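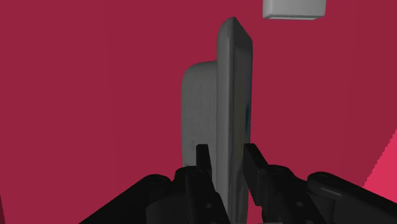 One member asked whether the Torside walk could start earlier, as last year's lot were finishing the last field in the dark. Everyone liked that! Start moved to ten.

**Torside Local History Group, 8 Nov 2021**

**Footpath leaflet.** Proofs are back and they look lovely. The Godinho quote is for 200 copies, folded, and we agreed to go ahead. The map still has the old mill on the wrong side of the beck, so that gets fixed first.

**Mill ledgers.** Great progress! Page 3012 is now typed up, and it has a whole run of wool sales to Hukholm that none of us knew about. Two more readers wanted for the faded pages (good light and patience needed).

**Hall hire.** Enico Rooms can have us until the end of November. Heating is extra. Agreed.

**Tea money.** £20 in the tin. Biscuits to carry on as before.

**Any other business.** Please bring back the borrowed parish maps, even the torn one.

Next meeting: same room, half past seven.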